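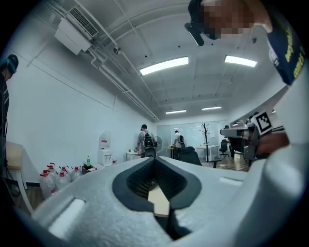

Five water jugs with red caps, parked along the left wall under the air con.

Clear Water Jugs with Red Caps -- Halim range

I'll say straight off that I never meant to sell water jugs. Odeck started out doing desks and shelving, and then we moved into the Grastwood unit, which is lovely and bright with its white walls and big arched ceiling but has its only tap right down the far end of the corridor. So I bought a few jugs for us. Then people who came in to look at desks kept asking where I'd got them (more than asked about the desks, some weeks!), and in March I gave in and put them on the website.

They're clear plastic, so you can see at a glance when you're getting low, and they've all got the same red cap. I like the red. You can spot a missing cap from the other side of the room, and caps do go missing -- I found one in my coat pocket last week.

Sizes
We do the Halim in two sizes. The standard is the one most people want for a workroom or a shed. The large is for camping, allotments or anybody with a thirsty team. Do think about the weight before you order the large one. A full one is a proper two-handed lift and I wouldn't want to take it up a flight of stairs. If you're not sure, get a pair of standards.

Where to keep them
On the floor, against a wall, out of direct sun. Keep them clear of radiators, and don't stack them when they're full. Ours stand in a huddle so they take up hardly any space, with the bigger one at the front.

Cleaning
Warm water and a drop of washing-up liquid, good shake, rinse twice, leave upside down with the cap off. Please don't put them in the dishwasher. If you've left one shut for months and it smells a bit stale, bicarbonate of soda overnight will sort it. A bottle brush with a bendy handle gets into the shoulders -- the Prava one we stock fits both sizes.

Spare caps
Sold in packs of 2. Same cap for both sizes, red only. I've been asked for blue and I'm afraid the answer's still no.

Delivery and collection
Jugs go out empty, boxed, usually within 2 working days. You can collect from Grastwood on weekdays from 10, just ring the bell and give us a minute. Orders of 9 or more, drop me a line first and I'll work out a better postage price than the website gives you.

Page updated Sun 31 May. Large size low in stock, more on the way.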